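The Second Life of the Kitchen Board

Most timber boards leave the kitchen long before they need to. They get stained with beetroot, they pick up a smell of onion, or they dry out and split along a join, and then they go to the shed or the kerb.

In Wimilcombe, a town with one hardware shop and a long main street, a repair night at the old hall takes in worn boards twice a month. The organisers have kept a tally from the beginning. By October 2023 it stood at 701 boards, most of them handed back to the people who brought them in.

The work is slow and not very complicated. A board is scraped, sanded along the grain, wiped down and left overnight. Oil goes on the next day, in thin coats, with the excess rubbed off after 20 minutes. Food-grade mineral oil is the usual choice. Olive oil turns rancid and should stay in the pantry.

Colour is the first thing owners notice. A board that arrived grey can come back several shades warmer, although old knife cuts tend to take up more oil and stay darker -- some people like that, and some ask for another sanding.

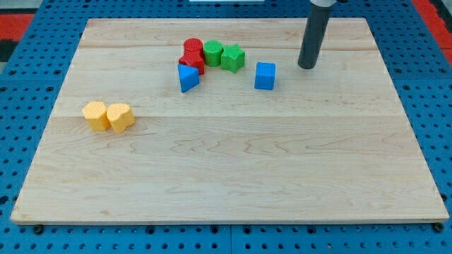

Maple has been the favourite for as long as the repair night has run. It is hard enough to put up with daily chopping, and its pores are small, so it doesn't hold on to food the way an open-grained timber can. Wide boards are nearly always made up of several planks joined side by side, and on a pale one the joins can be hard to pick until light falls across the faint seams and the wavy grain between them. Those seams are the place to check before buying second-hand. Run a fingernail over each one, and if it catches, ask for a lower price or leave the board where it is.

Once a board is sound, it needs oil every 7 weeks or so in a dry climate, less often near the coast. Wash it by hand, stand it on its edge to dry and keep it out of the dishwasher.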